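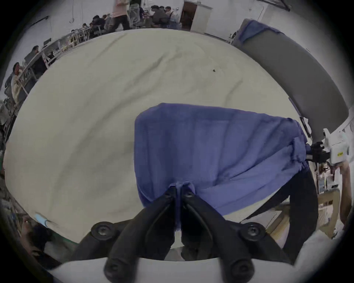
Right, hello, can everyone at the back hear me? (Wait for nods. Water is on the left.)

So I run the gym floor at Fikden, 603 members at last count, and I'm going to talk about re-laying a free weights area without shutting the doors. We did ours in July, which I don't recommend, everyone wants arms in July!

Start with the old plan. Racks along the mirror wall, benches behind, and one walkway that everybody used, including people carrying 50 kilo dumbbells. Graziella Greco stood there with a clipboard one evening and logged 166 near misses and "sorry, mates". I'd have guessed a dozen.

(Next slide, the tape.)

We marked the new layout on the floor with masking tape and left it down for 72 hours. Members moaned, then they started walking the new route by themselves. Two racks had to shift again as the bar ends were poking into the stretching mats. Cheap mistake, at tape stage.

Flooring. We priced Trollberg tiles and Fostico rolls, and went for the rolls. Fewer joins. Ask me about the glue at the break, I have feelings about the glue.

(If running late, skip the lighting bit.)

Qianru Fu is up next on cable machines and ceiling height, so hang on to those questions for her. Anything on racks, shout now.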